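Procuro gente para dobrar, cortar e vincar papel comigo (fevereiro, manhãs)

Olá! Sou a Tamara Sirko e tenho um ateliê pequenino de papel, o Sorier, no rés do chão de um prédio antigo com boa luz até à hora do almoço. Faço cadernos, envelopes grandes e umas caixas dobradas de uma folha só, sem cola nenhuma. Em fevereiro vou ter uma encomenda bem maior do que é costume (1.479 envelopes, ainda me custa escrever o número!) e sozinha não chego lá. Preciso de 3 pessoas.

O trabalho é todo à mesa. Pega-se numa folha branca grande, estende-se bem lisa sobre o tampo, marca-se, vinca-se com a dobradeira e dobra-se. Depois outra. E outra. Há quem ache isto um tédio e há quem saia de lá com a cabeça levezinha, eu sou do segundo grupo, mas convém saberes de qual és antes de me escreveres :)

Não é preciso experiência. A Beril Özkan, que trabalha comigo desde a primeira mesa, ensina a dobra na primeira manhã e garanto que ao fim de 10 envelopes a mão já vai sozinha. O que peço mesmo é cuidado: mãos lavadas e sem creme, nada de café em cima da mesa (há uma prateleira para as chávenas) e paciência para refazer quando o vinco foge. O papel marca com tudo, até com uma unha.

Horário: das 9h às 13h, com pausa a meio para chá e bolachas. Dá para fazer só algumas manhãs, combinamos. Pago à hora, com recibo, e digo o valor logo na primeira conversa para não andarmos aqui com mistérios. Quem ficar até ao fim da encomenda leva um caderno à escolha. Não é o salário, calma, é um extra!

Maiores de 17 anos, por favor. Canhotos são muito bem-vindos, tenho réguas e tesouras para os dois lados. A porta da rua tem um degrau alto e a casa de banho fica no fundo do corredor; se isso for um problema para ti, diz-me e vemos juntos como se faz.

Para te candidatares, manda-me uma mensagem pela página do ateliê com o teu nome, as manhãs em que podes e duas linhas sobre uma coisa que gostes de fazer com as mãos. Pode ser pão, pode ser tricô, pode ser arranjar bicicletas. Não quero currículos de quatro páginas, a sério. Se preferires passar por cá, toca à campainha que diz Sorier e pergunta por mim ou pela Beril, de manhã está sempre uma de nós.

Respondo a toda a gente, às vezes demoro uns dias.

Até breve,
Tamara

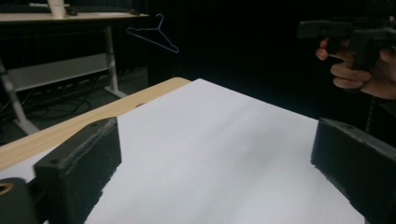 Folha branca grande estendida na mesa de madeira clara.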